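Home | News | Coach & Group | Cruise | Rail | Jobs | Subscribe

Print this story | E-mail this story

Dromerden drops the single supplement, mostly

Group tour operator Dromerden is to scrap its single supplement on 29 departures next season, a move it says will please the growing number of people who like to travel with a coachload of strangers but would prefer not to sleep beside one.

The offer covers the first 2 single rooms booked on each tour. The third solo traveller to ring up will pay the supplement as before, and may wish to be a quicker dialler next time.

Product manager Nanna Briem said the company had been asked for the change by group organisers "at every trade evening since I joined, usually while I was holding a sausage roll". Most of the departures are in spring and late autumn, when hotels are keener to talk. August is not included. Neither are the Christmas markets, where a single room has long been priced as if it came with its own reindeer.

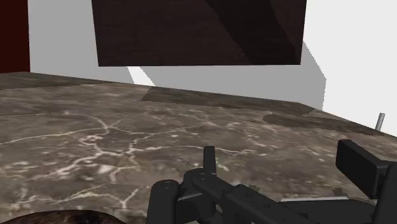 The tours run from four nights on the Dutch bulb fields to 11 nights in the Baltic, the latter sold jointly with Holst, which supplies the coaches and the drivers. Lead-in price for the Baltic trip is £815 a head on half board, with the ferry crossings included and the cabin upgrade, as ever, not.

Organisers who bring 20 or more paying passengers will still get one free place. Under the old terms this was a half share of a twin, an arrangement that led to some stiff conversations between organisers and whichever member of the bowls club drew the short straw. From next season the free place comes with a single room at no charge, and does not count towards the allocation.

Rival operator Forka already sells a handful of supplement-free weekends, though it limits them to Sunday arrivals. Dromerden says its own rooms will be "proper doubles for sole use where the hotel has them". Where the hotel has not, guests can expect the traditional narrow bed next to the lift.

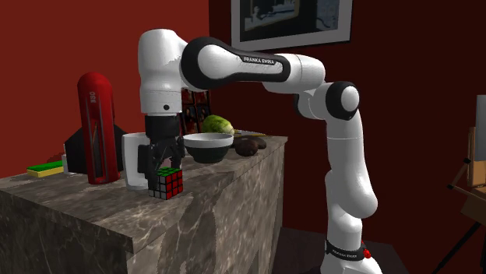 Marisol Arellano welcomed the news but said she would believe in the rooms when she had the keys to them, adding that two singles on a coach of widows and retired teachers would be gone before she had finished reading out the itinerary. She would sooner have seen a smaller supplement for everyone.

Briem said the allocation would be looked at again after the first season. Bookings open on Wednesday at 9am, by telephone only. The online system does not yet know what a single room is.

Print this story | E-mail this story

Related items
Adis adds second river ship for groups
Coach parking: the towns that still want you
Holst names Bjartur Thoroddsen as sales head
Half board or full? Organisers have their say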